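Zondach two-arm table kit: assembly, wiring and table-clearing tests

Posted 12 May 2019
Filed under: Kits, Manipulation

The Zondach kit is sold as a complete two-arm set for people who already have a table and a computer. The box holds two arms, two parallel grippers, two power supplies, a USB hub, a bag of fasteners and a printed sheet that covers mounting and nothing else. The rest of the documentation is a download. We built ours in the shared workshop at Surnberg and have been using it for one job, clearing a table of used dishes and lunch trash.

Mechanical assembly

The arms come as joint modules and have to be bolted together in order. The modules are keyed, so a joint can't be put on backward, but two of them look alike and differ only in gear ratio. The label that tells them apart ends up inside the bracket once it is bolted down. Mark the housings with a paint pen before starting. We did not, and took one arm apart twice.

Fastener quality is good. All of the screws are socket head and take one of 4 hex keys, which are included. Thread locker is not included and is needed at the shoulder, where the screws backed out after the first long session. With thread locker applied they have stayed put.

The clamps are the weak part of the kit. They are rated by the maker for a table edge up to 40 mm thick, and at that thickness the screw has only a few threads engaged. A thinner top is better. On ours the clamp pads marked the surface, and a scrap of rubber sheet under each pad fixed that.

Wiring

Each arm uses a single cable for power and data, daisy-chained through the joints. The supplied length is right for an arm mounted close to the hub and generous for anything else. The slack has to go somewhere, and the manual's routing diagram shows it tied to the base, which limits rotation at the wrist. Leaving a free loop at the side works better as long as the loop stays out of the pick area. The connectors latch properly. The strain relief at the last joint is a printed part and I would replace it with a proper cable gland.

Control software

The kit works with the maker's own driver or with Moya, the open motion package most people here were already using. The maker's driver is adequate for checking that the joints turn. For anything past that, install Moya. Setup took an evening, most of it spent on joint offsets. The calibration routine wants the arm held against a hard stop by hand while a command is typed on the keyboard, so plan on two people.

The command rate is 50 Hz with both arms on one hub. With each arm on its own port the motion is visibly smoother, and the hub is now in a drawer.

The clearing test

The task is simple to state. Dishes go in the tray at the left end, trash goes in the bin at the right end. Each arm has its own side, and objects in the middle go to whichever arm has the right destination. We ran 200 trials over several sessions with a mixed load of plates, mugs, paper cups, paper bags, foil and drink cans. 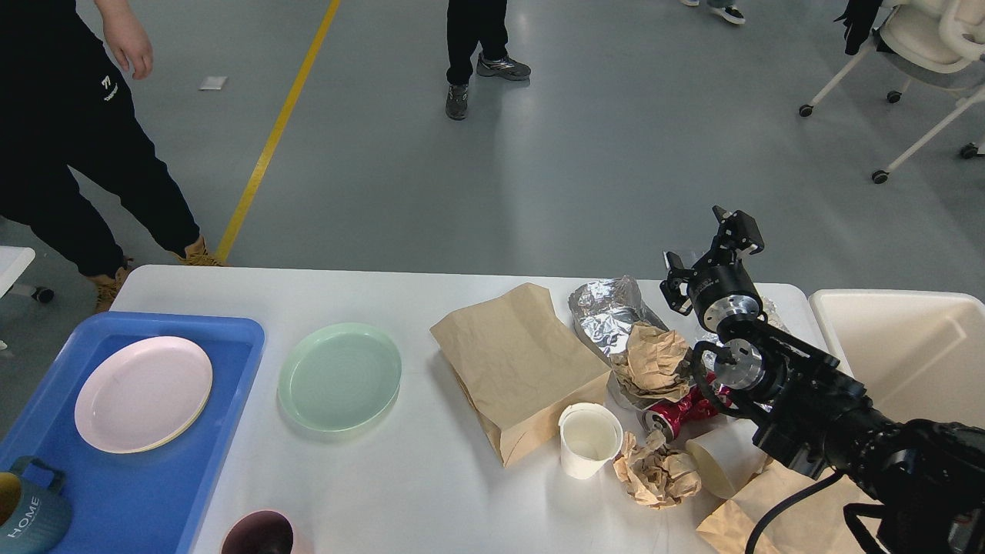

Results split cleanly by material. Plates were the most reliable items as long as the fingers could reach the rim from the side. A plate lying flat on the table with no lip to get under needs a slide to the edge first, and Moya has no ready-made motion for that, so we wrote one. Mugs were easy by the rim and poor by the handle.

Paper cups are where the gripper shows its limits. Grip force is set in coarse steps. The lowest step drops a full cup and the next one up creases it. For trash this doesn't matter. For anyone hoping to hand a drink to a person, it does.

Cans were fine standing and mediocre lying down. A crushed can has no reliable flat, and the fingers tend to roll it away on closing. Approaching along the long axis helped more than any change in force.

Foil was the worst material. It reflects enough light to confuse the depth estimate, and it deforms as soon as a finger touches it, so the grasp that was planned is no longer the grasp that is needed. A foil item with paper on top was usually treated as one object, and the paper often fell on the way to the bin.

Changing the finger pads

The stock pads are hard rubber with shallow ribs. I swapped them for a softer set from Skamance, which fit the same two-screw mount after a little filing. Slips on cans dropped sharply and foil improved somewhat. The softer pads pick up dust and need wiping between sessions, and the edges had begun to round off by the end of testing.
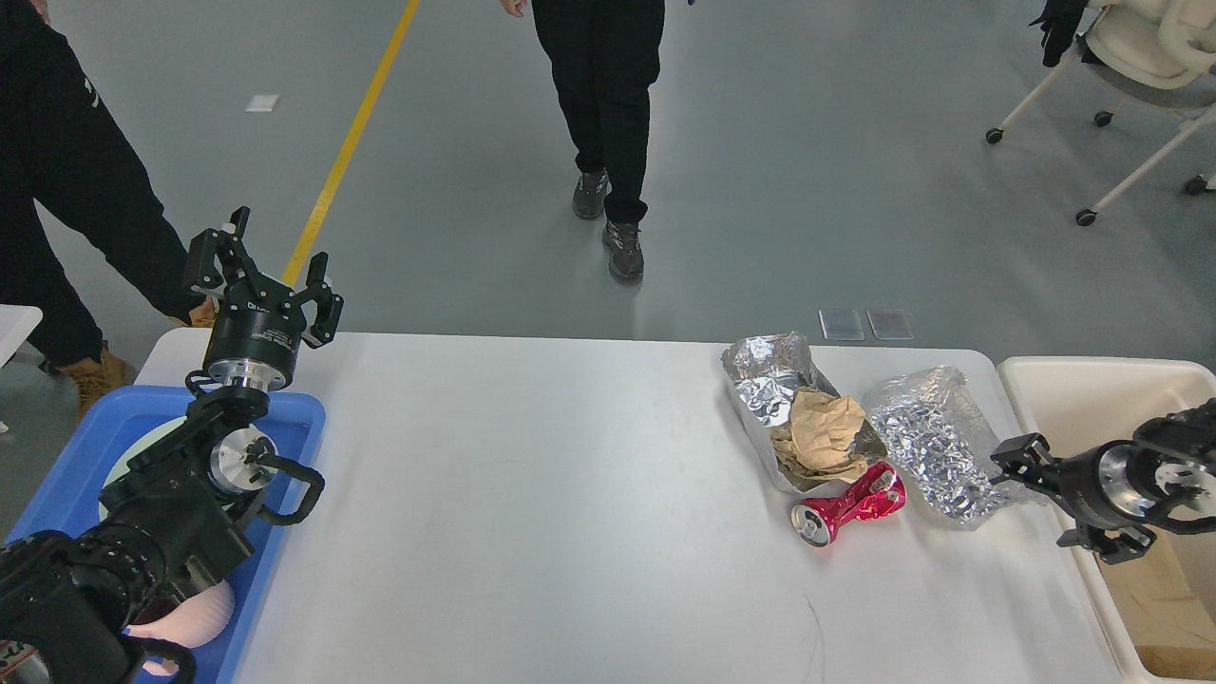
Reach is sufficient for a table of ordinary length with one arm at each end. The two work areas overlap in the middle, and Moya handles this by giving one arm priority and making the other wait. It is safe and slow. Setting the priority by object type cut most of the waiting, and the configuration file for that is short enough to write by hand.

Heat and noise

The shoulder motors get warm enough to notice after a long session and the driver reduces torque without a message. The only symptom is an arm that sags slightly at full extension. Check the temperature log before recalibrating anything. Noise is low, apart from a whine at the elbow when holding position under load.

Verdict

Good: joint modules, connectors, fasteners, reach, Moya support.
Poor: clamps, grip force steps, strain relief, silent torque reduction, stock pads.

I would buy the kit again for bench work with rigid objects. For soft or shiny trash, budget for different pads and expect to write some of the motions yourself. The maker lists a revised clamp for June, and current owners will have to order it separately.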